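Wrist camera sees mostly the robot's own leg, mask it out or leave it in for training?

Amancay Ulloa
Posted Friday, 6 posts

Hi all. Training an imitation policy for a humanoid, wrist cam on the hand plus a head cam. Problem is when the arm hangs at rest the wrist cam gets fingers, carpet and a whole lot of leg. We have 1,604 demos and every one starts like that. Read the Wolari paper where they mask out all robot pixels before the encoder and they say it helps when you move to a new room. Tried it on a small subset (122 demos), success on the bin task got worse, not better. Am I doing it wrong or is the result just not general? Same seed, same number of steps. Masks come from the URDF, rendered thru the camera pose.

Celeste Saavedra
Replied 2 hours later

We went through this in April on the Ornesberg setup. Couple things.

First check your masks. If the hand-eye calibration is off even a little, the rendered mask slides and you get a thin rim of leg shell showing down one side. The policy will happily learn from that rim. Overlay the mask on the raw frames, flip thru fifty by eye, don't trust the average overlap number. Ours looked fine on average and was terrible at rest pose.

Second, did you mask the fingers too? I think the paper does everything. Don't. The fingertips are the one part of the robot you want in there, the policy uses them to line up with the object. We masked legs, torso and the other arm and kept the hand. That got us back to nearly the unmasked score in the home room and clearly better in the second room. Which is the whole point, masking isn't supposed to help in the room you trained in. If you only tested there then your result doesn't really disagree with theirs.

Also 122 is small. Run more than one seed before you beleive any of it.

Daza
Replied the next morning

just crop the image. worked for me

Cukance
Replied the next morning

Cropping wont work if the leg moves around in view, and on a walking robot it does. What I'd try: trim the idle part off the start of each demo. If all your episodes begin arm down, that's a big pile of near identical frames with almost no action in them, and the policy learns to sit there. We cut everything before first joint motion and got more out of that than from any masking. Keep a few frames so it still knows how to leave rest pose.

Then do the mask comparison again on the trimmed set. Otherwise you're testing two things at once. Rest pose on ours, straight off the wrist cam, no mask:

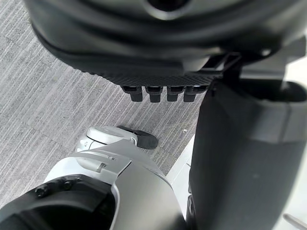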